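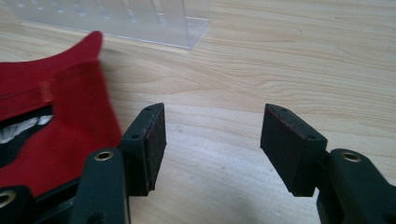
软质帽类整理与收纳：课程项目报告

小组成员：Fadi Farah、Nisreen Bitar

一、为什么选帽子

选题时我们读了Putura的收纳手册，里面写棒球帽“翻过来、收紧后带、叠进去”，三步就完。我们对这种写法一直有怀疑。衬衫有明确的折线，帽子没有：前片硬，后片软，帽檐又是弯的，按手册做出来的样子每次都不同。Fadi认为手册的作者自己大概没连续叠过十顶以上，我同意。

二、桌面

全部操作在浅色木桌上进行。指导意见里提过铺一层绒布，说可以防滑，我们试了一个下午就撤了。布会跟着帽檐走，最后分不清是帽子在动还是布在动。木面的缺点是帽子倒扣或仰放时容易转，这一点下面还会说到。

三、步骤与记录

帽子先仰放，帽顶贴桌，再处理后面的调节带。按手册，这时应当“一手扶住，一手收带”。扶哪里，手册没写。Nisreen主张扶帽檐，我主张扶帽顶侧面，两种做法各记了一半。

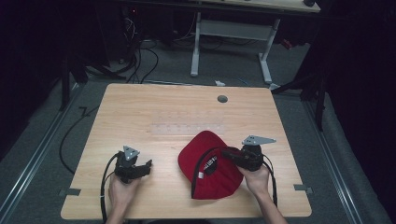

图1　红色棒球帽仰放，右侧夹住帽后的黑色调节带

我们共记录100次，其中6次因为记录表填错作废。剩下的数据里，扶帽檐的一组看起来更快，可是这一组大多排在后半段，人已经练熟了，所以我不愿意把它写成结论。Nisreen不同意，她的意见保留在附录里。

四、对“节省空间”的疑问

Trestberg那份宣传页称叠好的帽子能省一半地方。我们拿收纳盒比过，叠进去的帽子确实薄了，但帽檐长度没变，盒子该多长还是多长。至于叠过之后前片会不会留下折痕，我们只放了一夜，说明不了什么。

五、还没解决的

调节带有布的、塑料的，也有带金属扣的，本次没有分开统计，这是设计上的疏忽。另外，两个人对“叠好”的判断标准直到最后一周才统一，前面的记录要不要重新看一遍，还没商定。Fadi倾向于重看，我觉得至少应先抽查扶帽檐的那一组。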